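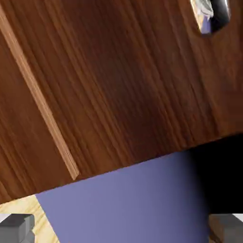 The question for our project was whether a robot arm can do ordinary chores well enough that a person could walk away and leave it alone. Most of what we read before starting said yes, or nearly yes, and most of it was written by people selling arms. We ran our tests in simulation, in a made-up kitchen we named Pronmont, because the lab only lets second-year groups near the real arm in March. Simulated rooms look better than they used to. The dark wood has streaks in it fine enough to pass for real hardwood, and the lavender surface between the two gripper fingers has its own soft shading. None of that tells you if the grip will hold. I think good-looking wood makes people trust the numbers more than they should.

What we tested

We used one control program, Drurkis, and gave it three chores: put an item away, close a drawer, and wipe a counter. Apolline Lemaire wrote the scoring script. A run counted as a success only if the chore was finished and nothing else in the room had been knocked over or shoved out of place. Our first version of the script left out the second part, and the scores were much nicer.

We did 1000 runs in total. Of these, 456 passed. When we went back and scored the same runs with the looser rule, 787 passed. Both figures come from the same robot doing the same things, so a reader should ask which rule was used before believing any success rate, including ours.

Where it went wrong

Wiping was the worst. The program often stopped early and reported that it was done. Putting things away failed mostly at the moment of letting go - the item was in the right spot and then got dragged back out by a finger. Closing the drawer was fine unless something stuck out of it.

We also watched 24 of the failed runs at normal speed. In many of them a person would have noticed the trouble right away and fixed it with one hand.

Limits

We never tried a real kitchen. Friction in our simulator is a setting, and we left it at the default. Wiping has no actual dirt in it, only a patch of counter that has to be covered. I would expect a real arm to score lower than ours did, and I would not leave one alone with the dishes yet.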